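毛巾发硬发灰，想把原因分清楚再动手。水来自 Atamero 片区的管网，总硬度用滴定包测得 300 mg/L（以碳酸钙计），大半是暂时硬度，煮沸后残余硬度明显下降。滚筒机，标准棉织程序，四十度，洗涤剂是 Lesus 的普通洗衣粉，配料表上写着碳酸钠、沸石、阴离子表面活性剂、羧甲基纤维素钠，磷酸盐没有。

# 硬水地区毛巾返硬：是碳酸钙沉积，还是洗涤剂残留？

*版块：家庭洗涤与织物护理 / 发起人：Omid Arabzadeh*

现象如下：

- 新毛巾用几个月后手感变硬，吸水变慢，水滴在表面要停一会儿才渗进去。
- 白色的偏灰，不偏黄。
- 深色棉T恤的接缝处有细白粉，干的时候能搓下来，湿的时候看不出。
- 化纤衣物基本没有问题。

我的判断是碳酸钙。理由很简单，把一块旧毛巾剪下一角泡进白醋，有细小气泡附在线圈上，过一阵捞出来漂清晾干，手感比没泡的那角软。但家里其他人坚持是洗衣粉放多了没漂干净，主张减量。两种判断给出的操作方向相反：如果是沉积，减量会更糟；如果是残留，加量会更糟。所以想先听听各位的意见。

补充一条，柔顺剂停用很久了，可以排除阳离子膜的影响。机器内筒和门封都擦过，筒壁上没有摸到成片的垢。
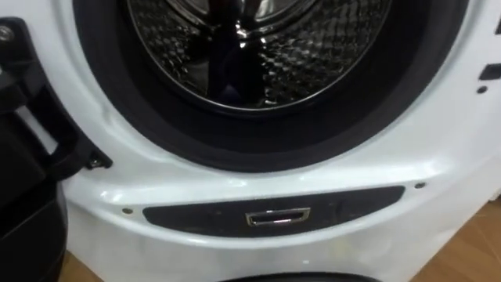 **Davoud Ghorbani**：筒壁光滑不能作为证据。不锈钢表面晶核附着弱，又一直被织物摩擦，垢长不住。棉纤维的比表面积比筒壁大得多，表面还有羧基，钙先结在那里。要看金属件就看加热管，筒壁没有参考价值。

另外白醋冒泡只说明有碳酸盐，没说明碳酸盐是怎么来的。你的洗衣粉里本身就有碳酸钠，漂不干净，残留的碳酸钠遇酸同样冒泡。这个试验分不开你要分的两件事。

**Omid Arabzadeh**：有道理。那先用去离子水把样品漂几遍，把可溶的碳酸钠带走，再加酸，这样还冒泡就是不溶的碳酸盐。可以吗？

**Davoud Ghorbani**：可以。注意去离子水要换几次，最后一次的漂洗液滴酚酞不变红再加酸。碳酸钙自身也会让水略偏碱，所以有很淡的粉色不必追求完全消失，看相邻两次是否还有差别。

**碱面**：不用这么麻烦，答案基本是明摆着的。三百的硬度，无磷粉，四十度，必然沉积。无磷配方里的碳酸钠干的就是沉淀钙的活，沉淀出来的碳酸钙总要有地方去，一部分随水走，一部分挂在棉上。减量的结果是助剂不够，表面活性剂被钙消耗，生成的钙皂也挂在棉上，颜色就发灰。加量就行。

**三号井**：不同意“加量就行”。加量以后碳酸钠更多，主洗阶段的沉淀确实更彻底，可带进漂洗的碱也更多。漂洗进的是新鲜硬水，每次漂洗都相当于往残留碱液里加一份钙，这时候洗涤剂里的分散剂已经被稀释，没有东西托住晶体。我认为大部分沉积发生在第一次漂洗。只盯着主洗的化学计量，会漏掉这一段。

**碱面**：主洗里如果沸石够，钙先被沸石换走，碳酸钠没有那么多机会沉淀。

**三号井**：沸石交换是需要时间的，四十度以下更慢，短程序里交换没到平衡就排水了。而且沸石本身不溶，深色衣服接缝上的白粉我倾向于认为就是沸石，跟毛巾发硬不是一回事。

**Omid Arabzadeh**：接缝白粉加白醋我试过，不冒泡，也不溶。

**三号井**：那基本可以定了，沸石，或者没化开的粉团剩下的填料。沸石在弱酸里不会像碳酸盐那样放气。装载过满也会出这个问题，接缝处水流过不去。

**滴定管**：把数算一下，大家有个共同的底。硬度三百即三毫摩尔每升。滚筒机棉织主洗的自由水加织物吸水，取十五升，总钙镁就是四十五毫摩尔，全按钙处理：

| 助剂 | 理论用量 | 去向 |
|---|---|---|
| 无水碳酸钠 | 约五克 | 生成碳酸钙沉淀 |
| 4A 沸石 | 十五克上下 | 不溶，靠悬浮带走 |
| 二水柠檬酸钠 | 约十三克 | 可溶络合，不产生固体 |
| 三聚磷酸钠 | 约十七克 | 可溶络合，不产生固体 |

这是化学计量，没有考虑络合强度。柠檬酸根对钙的稳定常数偏低，按一比一投加，游离钙压不到三聚磷酸钠那种水平，实际要过量。碳酸钠看上去最省，代价是每次主洗产生四克多碳酸钙。这四克多里有多少留在织物上，取决于分散剂，也就是配方里的聚羧酸盐。Lesus 那个配料表里没有提到聚羧酸盐，如果确实没有，这就是主要短板。

漂洗那部分三号井说得对，但量级要看残液带入比例。中间甩干转速高的机型，带入很少；为了防皱把中间甩干关掉的，带入就多。发起人请确认程序里有没有中间甩干。

**Omid Arabzadeh**：有中间甩干，但转速不高，程序说明里没有给数字。机器计数显示累计运行 1,606 次，加热管没拆过。

**Davoud Ghorbani**：这个次数，又是这个硬度，不除垢的话加热管上肯定有东西。不过四十度程序里加热管表面温度虽然高于水温，结垢速度比六十度、九十度慢得多。它影响的是升温时间和电耗，对毛巾硬不硬影响有限，可以单独处理。

## 第二页：试验方案

**滴定管**：要分清来源，酸泡看气泡太粗，建议做灰分或者做回滴。家里没有马弗炉，回滴可行：

1. 取旧毛巾样，剪成小块，去离子水反复漂洗，至漂洗液电导率稳定。
2. 阴干后再恒重。棉的回潮率随湿度变，最好与一块没下过水的新毛巾同放同称，用新毛巾做空白。
3. 加入过量的已知浓度稀盐酸，浸没，间歇翻动，赶尽二氧化碳。
4. 取上清液，用氢氧化钠回滴，指示剂用甲基橙。
5. 由消耗的酸折算碳酸钙，扣去空白。

样品总量不要太少，毛巾上沉积并不均匀，边缘和中间能差不少。我一般取 200 克，混匀后分份做。

**碱面**：家里谁有标准盐酸。直接拿柠檬酸泡，泡完称重，差值就是沉积。

**滴定管**：称重差值里包括掉毛。旧毛巾在酸里翻一遍，掉下来的短绒跟你要测的量在同一个数量级。如果一定要用失重法，得把浸泡液过滤，短绒烘干加回去。

**碱面**：那就测浸泡液里的钙。他手里本来就有硬度滴定包。

**滴定管**：这个可以，但是不能用柠檬酸，它会络合钙，EDTA 滴定的终点拖尾。用稀盐酸，溶完后中和到中性附近再滴。滴定包里的缓冲液容量有限，酸没中和掉直接加缓冲液，pH 上不去，铬黑T不变色，很多人在这里以为样品里没有钙。

**Omid Arabzadeh**：那按这个做：盐酸溶出，中和，EDTA 滴总硬度，新毛巾做空白。配水用除湿机的冷凝水可以吗？

**三号井**：冷凝水硬度接近零，但可能带铜铝离子，铜会封闭铬黑T。买桶去离子水，没几个钱。

**Davoud Ghorbani**：还建议同时开一组对照，不然测出来有钙，也只知道过去积了钙，不知道改哪一步有效。四条同批新毛巾，做好记号，分别走：

- 原用量，原程序；
- 原用量，加柠檬酸钠；
- 原用量，最后一次漂洗加少量柠檬酸；
- 用量减半，原程序。

最后一次漂洗加酸是从 Mousavi 洗染厂那边学来的做法，他们叫“过酸”，目的是把布面残碱中和掉，顺带溶掉刚生成的细晶。家用可以从柔顺剂格投，浓度低一点，布面最终 pH 在六左右即可。

**碱面**：四条毛巾分开洗，装载量就不真实了。空载时浴比大，结果偏乐观。

**Davoud Ghorbani**：每次配同样重量的陪洗布。旧床单裁开就行，几组用不同的床单，别混。

**三号井**：过酸我有保留意见。门封和内部的橡胶件对柠檬酸没什么反应，但有些机型的外筒支架是铝合金，长期在酸性漂洗水里待着，加上硬水里的氯离子，支架腐蚀会加快。我拆过的机器里，支架断裂的几乎都是从铝件根部烂进去的，表面有白色腐蚀产物。

**Davoud Ghorbani**：铝在碱性主洗液里腐蚀得更快。主洗 pH 十以上，一洗大半个小时，最后漂洗 pH 六，几分钟。要说腐蚀，先怪洗衣粉。

**三号井**：碱液里有硅酸盐缓蚀，漂洗水里没有。你那个比较缺了这一项。

**Davoud Ghorbani**：硅酸盐的缓蚀作用我承认。可是弱酸性到中性是铝的钝化区，pH 六正好落在里面。你那些断裂的支架，洗衣用的什么粉、过没过酸，有记录吗？

**三号井**：没有记录，都是送修的机器，问不到。所以我说的是保留意见。

**滴定管**：这个先搁置，按最后漂洗液 pH 不低于五点五执行，两边都能接受。过酸组记得每次量一下排水的 pH，别凭投加量估，你们那里碱度高，柠檬酸先要中和水里的碳酸氢根，投少了等于没投。

**Omid Arabzadeh**：收到。排水管能拉出来取样。陪洗布也有了，程序锁定棉织四十度，中间甩干保持默认。机器先空转一遍再开始，避免前面的残留影响第一轮。
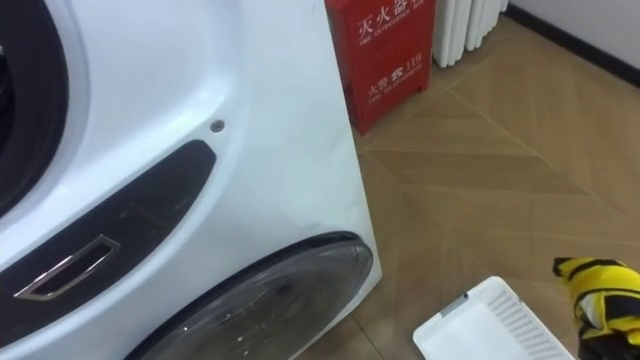
## 第三页：结果与后续

**Omid Arabzadeh**：旧毛巾的溶出滴定做完了。去离子水漂到电导率不变，盐酸溶出，中和后滴定，扣空白。旧毛巾的钙明显高于新毛巾，折成碳酸钙超过织物重量的百分之一。最后一次去离子漂洗液滴酚酞无色。也就是说可溶碱基本没有，沉积占主导。家里减量的主张可以不采纳了。

对照组跑到十月为止，四条毛巾每次洗后平摊晾干，全部结束后在同一个房间放置 96 小时再测，消除湿度差。按钙含量从高到低：

| 排序 | 处理 | 手感 |
|---|---|---|
| 最高 | 用量减半 | 硬，略灰 |
| 其次 | 原用量 | 偏硬 |
| 再次 | 原用量，过酸 | 较软 |
| 最低 | 原用量，加柠檬酸钠 | 较软 |

后两组的差别很小，滴定的重复性不够好，不敢说一定有先后。

**碱面**：减半组最差，跟我前面说的一致。

**三号井**：但你没有加量组，所以“加量就行”还是没有证据。过酸组比原用量组低，说明漂洗阶段至少有一部分沉积，或者主洗生成的细晶可以在后面溶掉。这两种解释目前分不开。

**碱面**：加量组确实应该补。

**滴定管**：要分开三号井说的两种情况，可以把漂洗水换成软水，主洗仍用硬水。如果钙含量降到跟过酸组接近，沉积主要在漂洗；如果不怎么降，就是主洗生成的，过酸只是溶掉了。操作上麻烦，需要在进水口切换。

另外手感和钙含量不要完全等同。自然平摊晾干的毛巾，线圈倒伏以后靠纤维间的结合水搭接，没有钙也会硬。两条钙含量一样的毛巾，一条抖过再晾，一条直接铺着晾，手感能差一截。你的四组晾法相同，组间比较成立，绝对手感不能拿来跟别人家的比。

**Omid Arabzadeh**：软水我能弄到。楼下邻居装了 Indunetti 的树脂软水器，出水硬度我测过，滴定包第一滴就变色。接软管过来切换可行，加量组一起补。

**Davoud Ghorbani**：用软水漂洗要注意泡沫。硬水漂洗时残余表面活性剂被钙沉淀，泡沫少，看起来“漂干净了”；换成软水泡沫会明显增多，有的机器检测到泡沫会自动加漂，漂洗次数一变，对照就废了。加漂的那一轮作废重来。

还有树脂再生后的头一段水，氯化物高，放掉再用。

**滴定管**：补充一个细节，粉剂加柠檬酸钠的那组，投放位置是主洗格还是筒内？

**Omid Arabzadeh**：主洗格，铺在粉下面，随进水冲入。

**滴定管**：没问题。直接撒筒内的话，局部浓度先高后低，络合顺序跟冲入的不一样，虽然对总量影响不大，记录里最好写明。

**三号井**：现有的旧毛巾怎么处理？发起人如果打算一次性除钙，建议在盆里做，不要进机器。沉积多的情况下酸的消耗大，机器里水量不可见，投多投少都不好控制。盆里用温水配柠檬酸，泡到不再有气泡，pH 仍在酸性，说明酸有富余。漂清以后再用平时的程序洗。注意酸泡之后立刻用碱性粉加硬水洗，残留在线圈里的柠檬酸钙会部分转成碳酸钙回去，所以中间的漂清不能省，最好用软水。

**Omid Arabzadeh**：这条之前没想到。旧毛巾就用邻居的软水漂。

**碱面**：彩色毛巾先试角。活性染料一般没事，有些便宜的直接染料酸泡会跑色，泡完再进碱洗又跑一次。

**Davoud Ghorbani**：长期方案我的倾向是每次主洗加柠檬酸钠，按滴定管那张表的一倍半投，粉不减。过酸作为备选，留给三号井和我继续争论支架的问题。Lesus 有没有带聚羧酸盐的款式可以问一下他们客服，配料表上有时归在“分散剂”一栏里，不单列。

**Omid Arabzadeh**：问过了，回复是“含分散成分”，没有给种类和含量。下一轮开始的时候再更新，先把加量组和软水漂洗组的记号布缝上。

**三号井**：记号线用涤纶的，棉线自己也吸钙。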